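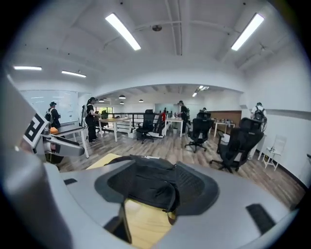
Where should bags and jackets go in an open-plan office? Off the desks and off the chairs, in a fixed spot near the door.

I have argued this since November, when our floor at Skedley was rearranged. The plan gave us 52 desks and no hooks. A chair back is a poor hanger: a loaded bag shifts the balance point rearward, and a long strap ends up near the casters. A desk is worse. A bag takes up the work surface and spends the day being moved from one side to the other.

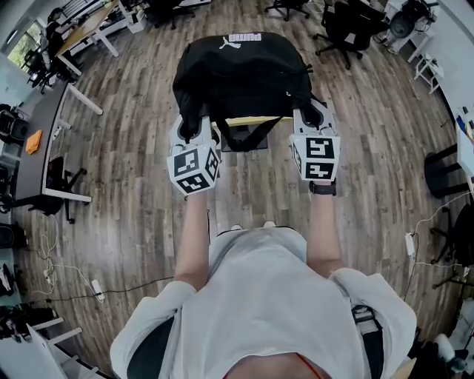
Black PUMA bag with its strap hanging down.

Soft bags are the hardest case. They have no frame, so they slump on a shelf and spread on a floor. A light box or crate, one per person, solves most of this. Ours are 20 inches wide – enough for a bag laid flat with a folded sweatshirt on top. Open tops are better than lids, as a lid becomes a second shelf within a week.

Outerwear needs a different rule. Fold dry garments and hang wet ones, with air on both sides. The Ukska rail we tried holds 100 pounds and takes up less floor than two chairs. I would put it by the entrance and accept the longer walk.
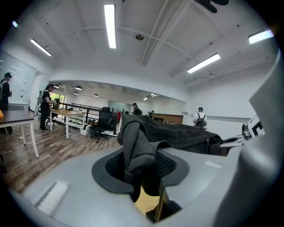

Ayantu Admasu objects that a central rail only moves the pile, and that people will keep their jackets within reach whatever the floor plan says. She would put two hooks on the side of every desk and leave the entrance clear. I think hooks at that height put sleeves on the floor, but I have not measured it.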